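Prarum Lidded Pot, Turquoise 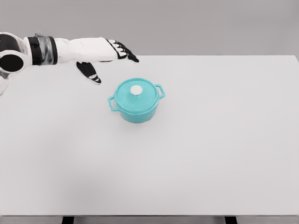
Turquoise pot with lid, on a white tabletop.

Item no. 3266
Sold singly. Also part of the Ilivel kitchen range.

A covered pot for soups, beans, rice and stews. It holds enough for a family meal with a little left over, and it can go straight from the stove to the table.

Before first use, wash the pot and lid in warm soapy water and dry them with a soft cloth. Start on low heat and let the pot warm up slowly. Medium heat is enough for nearly everything — high heat is only for boiling water. Let the pot cool before washing. Do not use steel wool.

Delivery
Orders placed before the 16th of the month ship with that month's Nosia freight. Orders for December gifts are packed first. Allow extra time for island addresses.

Returns
Unused pots can be sent back in the original box. Write the order number on the outside. Lids are not sold separately, so please check both parts when the box arrives.

Customer notes
"I make black-eyed peas in it twice a week. The lid sits well and the color has stayed the same." — Ekua Lamptey
"Good pot. Heavier than I expected, so I keep it on the low shelf." — Hường Cù

Page updated 26/12/2019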